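April, bench log, arm build

Third evening on the tidy-the-sponges task. I picked sponges because they can't break, can't roll, and cost next to nothing. I now know they have other ways of being difficult.

State of things at the start: new finger pads glued on, wrist camera remounted, the Wilex supply swapped in for the one that hummed. Firmware unchanged. Homed first time, which it has done twice this month.

Ran the grip calibration again with the new pads. The servo reports 284 at fully closed with nothing between the fingers. Last time it was lower, so the pads have eaten some travel, or I put the horn back one tooth off. I'm going with the pads. If I'm wrong, whoever opens the gripper next will find out, and it will probably be me.

Changed in the config:

- closed position set to 284
- approach speed down to 40 (units are whatever the Solanki board thinks they are; the manual says "percent" on one page and "steps" on another)
- torque limit left alone after what happened to the marker pen

The sponge routine is still the same: come in low, straddle, close, lift, carry to the mesh basket, let go. It works nicely on anything lying square to the fingers. On anything at an angle it lands one fingertip on the foam and pushes, with great confidence, and the other finger closes on air. 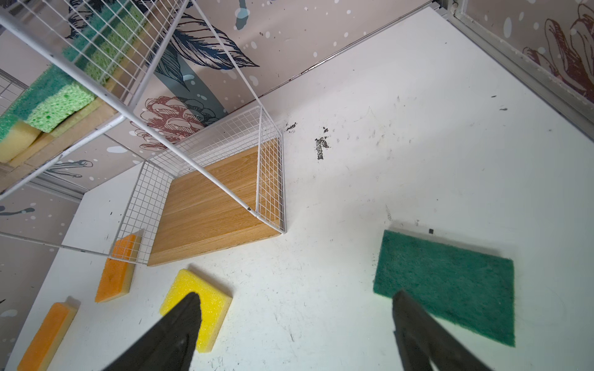

**Redham Shared Workshop, Robotics Bench**

The yellow block at a diagonal is the case I care about. Left fingertip goes right onto it while the right one is over by the green scouring pad, and the planner considers this an approach. It's using the center of the blob and ignoring which way the blob points. I wrote that code in one sitting and was pleased with it at the time.

The pad is its own problem. It's thin and flat, and the detector sees a dark green rectangle and assumes it's as thick as everything else. Closing height for sponges is way too high for it. Either it gets its own height or it gets retired from the set. I'd like to keep it, mostly out of spite.

The orange and yellow one with its end under the front edge of the basket is a bad start too. Any pull on that and the basket may well come along. For now the rule is to skip anything that overlaps the basket outline. I'll do something cleverer later, a phrase that appears in this log a lot.

Background: the patterned panels are staying up, because I want the detector to cope with a busy wall. It mostly does. The dusty-red pinecone, or flower, got proposed as a sponge again tonight. Masking everything past the table edge fixed that, and I should have done it before I retrained on 2,665 images hoping it would learn taste.

The marks on the tabletop are below the size threshold and get ignored, as they are by all of us. Would still be good if somebody wiped it down.

After the changes, 28 attempts on square-on sponges before I stopped for the night. One miss, and that was me leaning on the table. Angled ones not counted, on the grounds that I didn't want to know.

Next:

- get orientation from the min-area rectangle and turn the wrist to match
- separate closing height for the pad
- check the horn (see above, sigh)
- rename the project folder; it's still called Wula, after the first gripper, and there's nothing left of that one except two screws

Arm parked, supply off at the wall. Please leave the basket where it is. Its position is hard-coded.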